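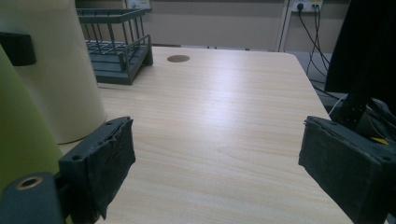

Vol. 2, p. 166

skeva-results: README

Last updated: April

Right, so you've found the Skeva results file. Welcome! It's every match I could trace from Skeva Wrestling, the little promotion that ran out of Huvamstead and, when the hall was double-booked, the sports centre at Grisley. I grew up going to those shows and got fed up with arguing about who held what belt when, so I started typing things up. It got a bit out of hand.

What you get

There are 675 matches in the main file, matches.csv, one row per match. Tag matches are still one row, with the teams split by a semicolon. Battle royals are one row too, and I only list the winner and the last one out, as half the programmes just say "and others" (thanks for that). Belts are in titles.csv, which joins on match_id.

Columns in matches.csv

match_id: just a running number, don't read anything into it
month and year: the posters often left the day off, so I've left it off everywhere
venue: Huvamstead or Grisley, spelled the same way every time, I've checked
side_a, side_b: ring names only
winner: A, B, draw or none
finish: pin, submission, count-out, DQ, time limit, unknown
stip: cage, ladder, strap and so on, blank for an ordinary match
title: short code for the belt, blank if nothing was on the line
source: P for programme, L for local paper, F for fan notes, M for my own memory

Please be wary of anything marked M. I was quite young for some of it and I was always very much on the side of the goodies.

The Le Roux Cup

This gets its own file (leroux.csv) because it was a proper knockout tournament and the bracket doesn't squash nicely into the main layout. It has the same matches as the main file with a round number added, so if you load both and add them together you'll count every cup match twice. I did exactly that and spent a whole evening thinking Skeva had put on far more wrestling than it had.

One thing that trips people up: the second cup final ended in a double count-out, and the cup was handed over at the next show after a rematch. I've put the rematch down as the final and given the count-out round "F0". If you'd rather do it the other way round, it's one row to change.

Things I know are wrong or missing

Match times are patchy. About 166 rows have one, nearly all from fan notes, and people start their watches at different moments. I wouldn't work out averages from them.

Masked wrestlers are a headache. The same mask was worn by more than one person over the years and I've made no attempt to say who was under it. Please don't send me guesses, I won't add them. Real names are left out for everybody, masked or not.

The Grisley shows are thinner than the Huvamstead ones. The programmes there were a single folded sheet and the card changed on the night more often than it didn't. Where the programme and the paper disagree I've gone with the paper and left a line in the notes column.

Dark matches before the first bell are in if someone wrote them down. Mostly they didn't.

Using it

Open it in any spreadsheet. It's UTF-8 with commas, and ring names with a comma in them are in double quotes. Version 2 renamed "result" to "winner", so old scripts will moan until you fix that.

Do what you like with it, charts, quizzes, fantasy booking, all fine by me. A mention would be lovely. If you've got old programmes in the loft, scans of the inside pages are the most useful thing you can send, and even a blurry one usually settles a finish.

Still to do

Sort out the trios matches
Add referees, if I can ever read the handwriting
Work out whether the Grisley cage match went ahead at all

We use cookies to remember your settings. Accept / Decline

Contact | © Skeva Results | Back to top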